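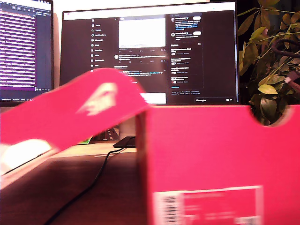
Sturneo opens shoebox take-back to office customers

August - Footwear seller Sturneo is extending its shoebox take-back service to workplaces, after a trial with 5 offices that receive regular deliveries for their staff. Companies can now ask for a collection point on their premises and hand back empty boxes with the lids, to be used again for outgoing orders.

The service has been open to home customers through the Sturneo shops. According to the company, many orders are sent to a work address and opened at the desk, and the box then goes straight into the office paper bin.

"People try the shoes on at work, put them in a bag and go home," said Heloísa Siqueira, who runs packaging at Sturneo. "The box has been used once and there is nothing wrong with it. We would like it back, and we would like it back with the lid on."

How it works

An office that signs up receives a flat-packed collection stand made by Trunex. The stand holds boxes of any brand and color, stacked with their lids on, and fits against a wall or at the end of a row of desks. When it is full, the office sends a message and the boxes are picked up with the next delivery. There is no charge for the stand or for the pickup.

Boxes should be empty, dry and free of tape. Tissue paper can be left inside. Old product labels and barcodes do not need to be removed, as Sturneo covers them with a new label before the box goes out again. Boxes with crushed corners or a torn lid are accepted too, but these are sent for recycling.

Shoes, gift cards and return forms should be taken out first. Returns of unwanted shoes are handled separately and should not be placed in the stand.

Results of the trial

The trial ran for 4 months. Design studio Kakine and software company Borkowska were among those taking part, and Kakine alone handed back 150 boxes. Sturneo made two changes as a result: the shelves of the stand are now deeper, to take boot boxes, and the message asking for a pickup can be sent by anyone in the office.

"We had boxes under the desks and on top of the cabinets," said Zihan Deng, office manager at Borkowska. "Some of them had been there since winter. Now they go on the stand, and I don't have to flatten them."

Availability

Workplaces within the Sturneo delivery area can apply from this month through the customer service desk. A stand is normally delivered within 7 working days. Shops will continue to accept boxes from home customers at the counter, with or without a receipt.

Press contact: Sebastião Cordeiro, Sturneo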